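Section 3. Planning and Budgeting for a Hand-Held Gripper Station

Linari Station Set-Up Guide, Grestbridge edition
Revised 5 Apr 2019

3.1 Before you request a quote

Complete the steps in this section before sending an order form to Inetia or any other approved supplier. Orders received without a completed planning sheet will be returned to the requesting department.

1. Name the task the station will serve. "General handling" is not accepted. State what is to be picked up, what it is to be placed in, and how many hands are needed.

2. Decide whether the station will use one gripper or a pair. Tasks that involve cloth, bags or other soft goods should be budgeted as paired stations.

3. Measure the room. Record the clear floor area, the position of power outlets, and the distance from the table to the equipment rack. 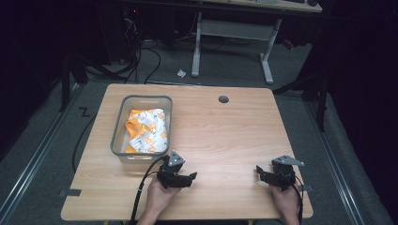

4. List the items that are already on hand. Tables, bins and curtains may be reused from an earlier station if they pass the checks in 3.2. Grippers and their cables may not be moved between departments without a transfer form.

Note: The planning sheet allows 40 lines. If more are needed, attach a second sheet and carry the subtotal forward.

3.2 Table and floor

1. Choose a table with a flat, plain top. A light wood surface is suitable for most tasks. Strongly patterned or glossy tops should be avoided.

2. Check that cables can leave the table without crossing the operator's feet. A cable from a hand-held gripper should hang freely from the edge and must never be pulled tight across a corner.

3. Mark the table position with dark tape once it has been agreed. Include tape in the budget as a supply item, not as equipment.

4. Where floor rails are to be installed, obtain the building office's approval first. Installation is charged separately from the rails themselves, and the two costs must appear on separate lines.

Caution: Do not run cables under carpet. Cables laid on an open floor behind the table must be kept out of the walking path.

3.3 Grippers and fingertips

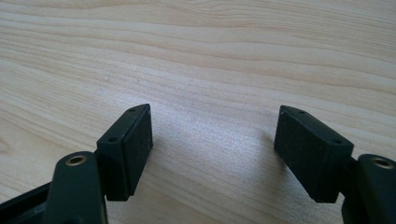 Prepared by E. Lysenko, Equipment Planning

Fingertip pads are wear parts and should be budgeted as such. Dust and light scratches on the gripping face are normal and are not grounds for replacement under warranty. Pads that are cracked, or that no longer sit firmly on the arm, must be replaced before the station is used again.

1. Order 2 spare sets of pads with each pair of grippers.

2. Confirm with the supplier that the mounting plate is included in the gripper price. In past quotes it has been listed as an option – an easy item to miss when two offers are compared.

3. Request cable lengths in writing. The standard cable is suited to a rack placed directly behind the table. Longer cables carry an added charge and a longer delivery time.

4. Enter the grippers under budget code 201. Pads, tape and practice items are entered under the supplies code of the requesting department.

3.4 Bins and practice items

1. Provide at least one open bin per table. Translucent plastic bins with a handle slot are preferred; they are light and easily replaced.

2. Select practice items that match the planned task. Printed cloth and crumpled plastic bags are low in cost and give operators useful experience with soft shapes.

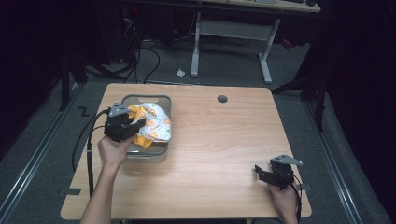
3. Set aside a replacement allowance for practice items. Soft goods should be reviewed every 3 months and discarded when torn.

4. Allow time for operator training in the first-year budget. Departments often budget for the equipment alone and then ask for additional funds in April, when few remain.

Note: Paired stations need no second operator for single-table tasks. Do not enter a second operator on the planning sheet unless the task description calls for one.

3.5 Submitting the plan

Send the planning sheet, the room measurements and the supplier's written quote to the Grestbridge equipment desk as one package. Keep a copy at the station. Changes made after approval – including a change of table – require a new sheet and a new signature.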